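Home Boards Members Search Log in

Wrist cameras or a better fixed view for suturing?

Posted by Ylva Sjöberg

We are setting up a bench for recorded suturing on a two-armed surgical robot, and I have been handed the job of deciding where the cameras go. I suspect I got it by being out of the room.

At the moment there is a fixed view over the work and a small camera on each instrument wrist. The fixed one is what the operator drives by. The wrist ones were added by Tormod Sundqvist, who believes every problem in life can be solved with another video stream. They do get wonderfully close to the tissue, pores and all. 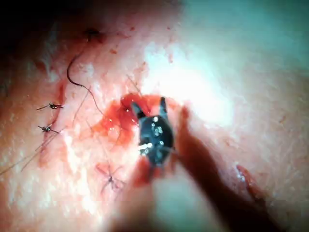

My trouble is that the instrument's own shaft takes up a good deal of the picture, and the bright light bounces off anything moist. Half my colleagues say the wrist view is the only one in which you can tell what the jaws are doing. The other half say it is a very expensive picture of a shaft. We record at 30 frames a second and the disks are filling up, so I can't simply keep everything and look wise.

What we want to compare is needle drivers: two jaw patterns, same stitches, same operator. The controller is a Forell, if it matters. Has anyone done this and lived to regret a particular camera?

Posted by Hedvig Kristiansen

Keep both, but be clear what each is for. We spent most of May on the same argument and ended up with a dull table of which camera answered which question.

The wrist view is best for thread near the jaw tips. If you want to know whether a jaw pattern holds a fine suture or lets it creep, you need to be that close, and you need the other arm in view as well. The sort of moment I mean:

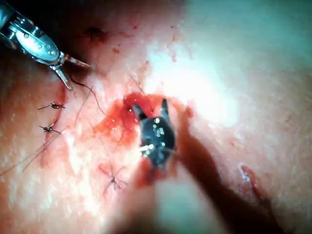

Wrist view: silver grasper, upper left, with suture thread near its jaw tips.

You can judge the angle of the thread against the jaws from a picture like that. You can't judge much about where the whole instrument is heading, and if the camera rides on the wrist, every small correction by the operator becomes an earthquake. We gave up trying to measure travel from it after 2 sessions and a headache.

For your comparison I would do the following.

1. Pick the fixed view as the master and line everything else up to it. It stays put, and whoever reviews the footage will be grateful. It also shows the jaw faces properly when they are wide open, so you can confirm which pattern is fitted before you have recorded an afternoon of the wrong one. Ask me how I know.

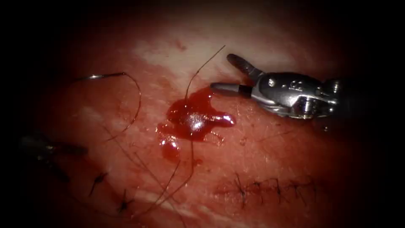
2. Turn the light down before you touch exposure. Glare eats thread. Ours was set at 100 per cent for no better reason than that the knob went that far, and at 50 we could follow the strands across the pale parts.

3. Log the jaw opening from the controller. Do not try to read it off the video later – you will get a different answer each time, and all of them will look convincing.

4. Decide beforehand what a slip is. Write it down. Then get the operator to agree to it before the first stitch.

On disk space, we keep the fixed view in full and only cut the wrist streams around each grasp. Helge Ekström wrote us a little script called Fluser to do the cutting. It works, though the name has never been explained.

Posted by Helge Ekström

It was a typing mistake.

Posted by Ulla Myklebust

Mostly agree with Hedvig, but I'd be less romantic about the fixed view. Ours is dark round the borders, and once an arm goes out of the lit part you are guessing. A loose needle at the side is easy to forget about too.
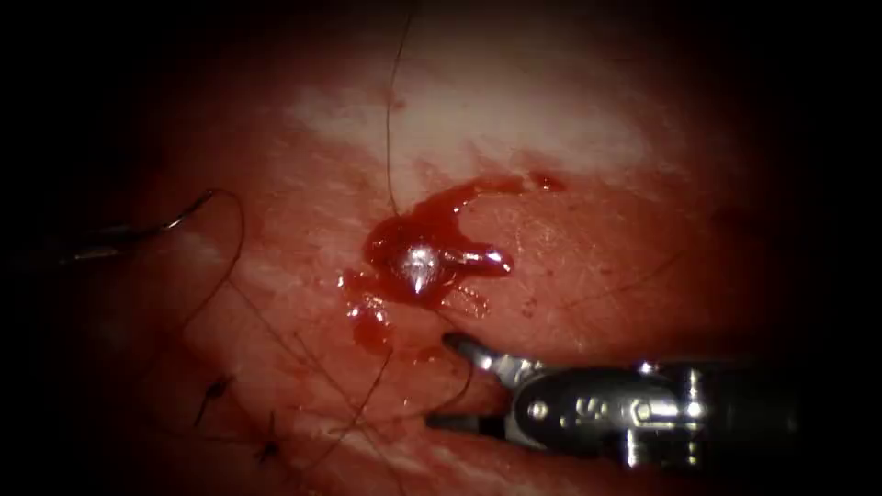
So check how much of each arm you can follow before you call anything the master. If you find you keep losing one, move the working area to the middle, or widen the light, or accept that you are comparing one arm at a time. We did the last of these. Nothing terrible followed.

Also, thread tangles. Old strands lying across the tissue confuse people and confuse software even more, and they make one jaw pattern look clumsy when it has merely picked up someone else's leftovers. Trim between runs and swap the order of the drivers, or whichever goes second gets the blame for the mess.

I haven't used a Forell. We had an Ayele, which logged everything beautifully in a format that only the Ayele could read.

Posted by Ylva Sjöberg

Thank you all. Light knob turned down, slip definition being argued over now. Tormod has read the thread and would like to know if anyone has tried a third wrist camera. We have two wrists.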